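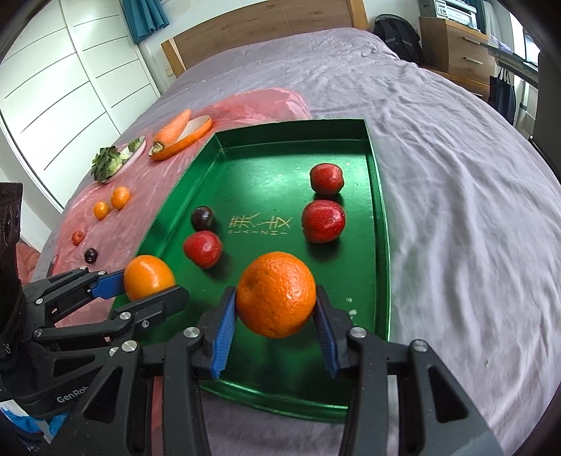 Clusholm Play Produce, mixed fruit and vegetable set

I've been selling bits and pieces for pretend kitchens for a while now, and this is the set I get the most messages about. You get oranges in more than one size (the big one is a proper handful), little mandarins, red apples, dark plums, a carrot and a head of bok choy. I love the bok choy! It looks great on a white plate.

The big orange has a dimpled peel and a tiny stem end, and I think it's the best piece in the box. The apples come in different sizes too, so a pile of them on a tray looks like shopping and less like a row of clones.

What it's good for

Sorting games, market stalls, still life practice, shop windows. I spread mine out on the bed when I'm checking a batch, with a tray for the pieces I've looked at and a cloth for the rest. A green metallic tray makes the oranges and apples really pop – if you've only got a plain one, a bit of pink satin underneath does nearly the same job.

The darker plums are the shiny ones, and they're lovely next to anything orange. Keep them near a window and they pick up the light.
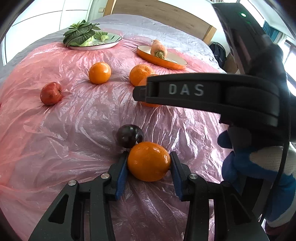

Ordering and care

Item number 402. The set ships from Kernmont in a Polat carton, packed weight 350 grams, and I usually get orders out within 2 working days. December is slower, so please order early if it's for a gift.

Wipe with a damp cloth and let everything air dry. No dishwasher, please. I keep mine on a plastic sheet while I clean them and then just shake the sheet out after.

Trays, plates and cloths are sold separately – have a look at the Tididard serving page for those. If you're buying 8 sets or more for a classroom, write to me first and I'll work out the shipping.

Page updated 9/30/23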